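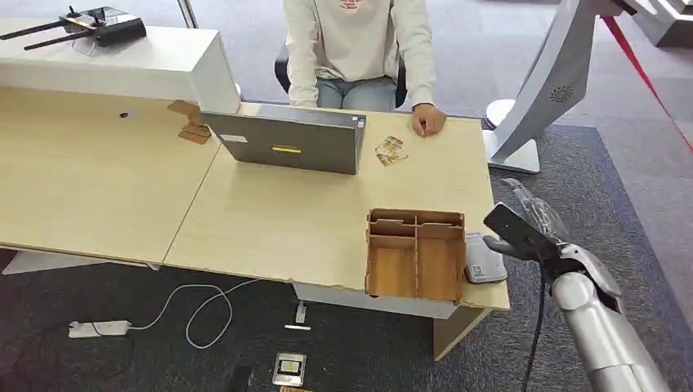 Nurholm Library Service
Systems Support Desk
Ticket: Overdue notices sent for items already returned
Opened: 2024-07-01
Reported by: Grusgate branch, front counter
System affected: Gruvama (loans and returns), Su (notices by email and post)
Priority: Normal, raised to High
Status: Resolved, with one action outstanding

Original report

Members have been coming to the Grusgate counter with overdue notices for books which they say they have brought back. In each case we have gone to the shelf and found the book in its proper place. The member's account in Gruvama still shows the book as on loan. We have been clearing the loans by hand and apologising. One member was also charged, and was unable to reserve anything until the charge was taken off. The branch asks that notices be stopped until the cause is known, and that we be told what to say to members in the meantime.

Support desk, first reply

Thank you for the report. Please send the following for any member affected: the card number, the item number, the day on which the member believes the item was returned, and whether it was handed over at the counter or put through the returns slot. Please do not clear further loans by hand for the present. Once a loan has been cleared by hand, the history of the item shows the manual entry and it becomes harder to see what was there before it. Charges may be waived as usual under the counter rules.

We have not stopped notices for the whole service. Notices for items belonging to Grusgate have been placed on hold in Su. Members of other branches will continue to receive theirs.

Grusgate branch

The list is attached to this ticket. Most of the members used the returns slot, but not all of them. At least one is certain that the book was handed over at the counter in the evening, and the colleague on duty remembers it. We would ask that members are not told they are mistaken.

Support desk

List received. The branch's last point is noted and agreed.

We have checked the items against the returns record in Gruvama. There is no return recorded for any of them, so the notices themselves were produced correctly from the information held. Su has only passed on what it was given. The fault therefore lies at or before the point at which the return is recorded.

Checks made so far:

Returns made at the counter this morning: recorded at once, loan cleared, no delay.
Returns slot scanner: reads labels correctly. Test item cleared from the test card.
Item labels on the affected books: all readable, all matching the catalogue.
Loan rules for Grusgate: unchanged since November.
Duplicate item records: none found.

None of this reproduces the fault. The priority has been raised to High on account of the charges.

Grusgate branch

It may be relevant that the counter computer lost its connection on two evenings. Staff followed the sheet kept beside the till and went over to offline working. The connection was back by the following morning on both occasions, and we did not think to report it. The public computers were not affected.

Support desk

This is very helpful. Please could the branch confirm which steps on the sheet were followed when the connection came back.

Grusgate branch

The sheet says to close the offline window, restart the computer and sign in to Gruvama as normal. That is what was done. A copy of the sheet has been added to the ticket. 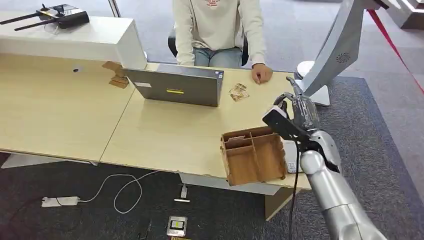 Support desk

The sheet is out of date. It describes the earlier version of Gruvama, in which anything scanned offline was sent up when the user next signed in. In the present version the offline returns are kept in a file on the counter computer, and the file must be sent up by a member of staff from the Offline menu. If this is not done, the file stays where it is. No warning is shown at sign-in.

We believe the returns in question were scanned properly by the branch and are still sitting on the counter computer. This would also account for the slot, as items taken from the slot are scanned at the counter at the end of the evening.

Please do not send the file up yet. Some of the books may have been borrowed again by other members in the meantime. If an old return is loaded on top of a newer loan, the newer loan could be closed and the second member would then appear to have nothing out. We wish to look at the file first.

Support desk, connection to counter computer

Connected with the agreement of the branch. The offline folder contains two files, one for each of the evenings mentioned. Both open without error. Copies have been taken and stored on the support desk's own drive before any change.

The items on the branch's list all appear in these files. So do a number of others for which no complaint has been received, mainly items whose due date has not yet passed. Those members would have begun to receive notices shortly.

Comparing the files with current loans, we found four items which have since gone out to a different member. In each of these the later loan was made at the counter. Gruvama closed the older loan of its own accord when the item was issued again, so no action is needed on the first member's account other than to look for charges.

Support desk, question to supplier

We asked the supplier of Gruvama whether the present version compares the time of an offline return with the time of any later loan. The reply is that it does so only if the setting "Respect later transactions" is switched on for the branch. At Grusgate it was switched off. The supplier could not say why. We have checked the other branches and it is on at all of them. It appears to have been missed when the Grusgate counter was set up again after the building work.

Support desk, repair

Carried out in this order:

Setting "Respect later transactions" switched on for Grusgate.
Test file made with a returned item and a later loan, and sent up. The later loan was left alone. Test records removed.
First offline file sent up. Result checked against our copy. No differences.
Second offline file sent up. Result checked in the same way. One line was refused, for an item withdrawn from stock. This has been dealt with by hand.
Charges arising from the late recording removed from all accounts concerned.
Reservation blocks lifted where the charge was the only reason for them.

Notices for Grusgate remain on hold in Su overnight so that the list can be produced afresh. Please let us know of any member who reports a notice tomorrow. A posted notice may still arrive, as the letters already printed cannot be called back.

Wording for staff to use at the counter

"A fault on our side meant that some returns at Grusgate were not recorded when they should have been. Your account has been put right and there is nothing to pay. If you have had a letter, please disregard it."

Staff should not ask members for proof of return for any item on the list.

Grusgate branch

Thank you. Two members called in this morning with letters. Both accounts were clear when we looked. One asked whether a charge already paid at the till would be given back. Please advise.

Support desk

Yes. The charge should be refunded by the same means as it was paid. Gruvama will not show an amount owing to the member, as our repair removed only unpaid charges, and this should have been made plain in the earlier entry. We have now run a report of charges paid at the till for the affected items and sent it to the branch. It is short. Please mark each refund in the account notes with this ticket.

Notices for Grusgate were released from hold in Su after the new list had been checked. It contained no item from either offline file.

Grusgate branch

Refunds made. The old sheet has been taken down from beside the till. We should be glad of the new one before the next evening opening, if possible.

Support desk

A new sheet has been sent to Grusgate and to every other branch, with a request that the old one be destroyed. The part concerning the return of the connection now reads:

Keep the offline window open until Gruvama shows that it is connected.
Choose Offline, then Send transactions.
Wait for the message "File accepted". Write down anything that is refused.
Close the offline window and sign in as normal.
Report the loss of connection to the support desk, even if it has been restored.

The cause of the lost connection at the counter has been passed to the network team under a separate ticket, as it has no bearing on the accounts.

Outstanding: the supplier has been asked to show a warning at sign-in when an unsent offline file is present. No date has been given for this. Until it is in place, the support desk will check the offline folder at each branch as part of its weekly tasks.

Ticket closed by support desk with the agreement of the branch. It may be reopened by replying to this message.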